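Can it put the chess set away yet?

My test for household robots has been the same for years, and it's a very small one. I want something that will tidy a board game back into its box without me standing over it. 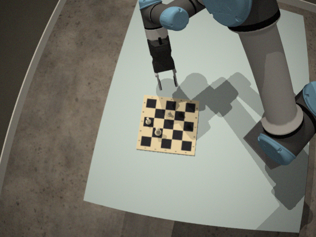

Krishnan wrote in after my last post to say I'm setting the bar in a silly place, that a machine which can do one shelf in one warehouse all night is worth more than one that can half do everything in a kitchen, and that I should stop waiting for a butler and be glad of the shelf. Fair enough. I read that twice and then went and emptied the dishwasher in a bit of a huff.

But I do think the chess pieces are a good place to start, and I'll tell you why I've gone on about them so much. A pawn is easy for you and me. You don't look at it, you just pinch it round the neck and it comes. A knight is another matter, all nose and ears, and depending on which way it's facing you might be closing two straight fingers on a flat bit or on a slope. Get the slope and it twists. Then there's the tall ones, which go over if you brush them on the way past (I do this about once a game and I've had hands all my life).

And that's with three pieces out and loads of space round them! My actual evenings end with most of the set on the table, one rook under the sofa and a biscuit on the board.

A lot of this sort of thing gets worked out in simulation first, on a computer, with an arm and a table and a board that are all just maths. I used to be a bit sniffy about that. It felt like learning to swim on the carpet. I've come round, mainly because you can get it wrong as often as you like and no one has to crawl about looking for the bishop. You can run 200 goes while you make a cup of tea. The trouble comes when you take whatever it's learned and try it on a real table, where the felt's come off the bottom of one piece and the light from the window has moved since lunch.

I had a long afternoon in July with a write-up from Prandier, who make a picking cell for small parts, and I've still got my notes. They'd logged 2,139 picks over the trial and 1,559 of them went through with nobody stepping in. I did the sum on the back of an envelope and it comes out just under three in four. For a shop floor with a person nearby to sort out the rest, I can see how you might live with that. For my kitchen I can't. If one plate in four needed me, I'd be stood there the whole time anyway, and I may as well have the radio on and do it myself.

The shop floor has other things going for it too. The parts turn up in the same tray, the same way up, under the same lights. Somebody has bolted the table down. My house does none of this. The cutlery drawer sticks, the tea towels live in three places, and the things that need picking up are hardly ever the things that needed picking up yesterday.

Besska have a different idea, which is to sell you the one chore. Their first go is folding, flannels and pillowcases only, nothing with sleeves. I rather like how modest that is. It takes 20 minutes over a small pile, which sounds dreadful until you remember you'd be doing something else. What I can't get past is that you have to lay each flannel out flat for it, and once I've laid a flannel out flat I've done nearly all the folding there is.

Vukport went the other way and promised the lot, cooking included, and I haven't seen a peep from them since spring. I did sign up for the newsletter. It's mostly about the colour of the case.

So where am I? Lifting one thing that's standing on its own, with a clear table and a good idea of where it is, I think we're pretty much there or very near it. Lifting it out of a muddle is a different job. Putting it down well is a different job again and hardly gets talked about, and yet it's most of what tidying is. Any fool can pick up a knight. Getting it back in the little slot with its nose the right way round so the lid shuts, well, I've given up on that myself some nights and just left the lid balanced on top.

I wrote back to Krishnan and said I'd take the shelf, on condition it was my airing cupboard. No reply so far. If anyone has had a folding machine in the house for more than a month, please do leave a comment, and especially tell me how much room it takes up when it's not doing anything, as I've only got the space next to the boiler.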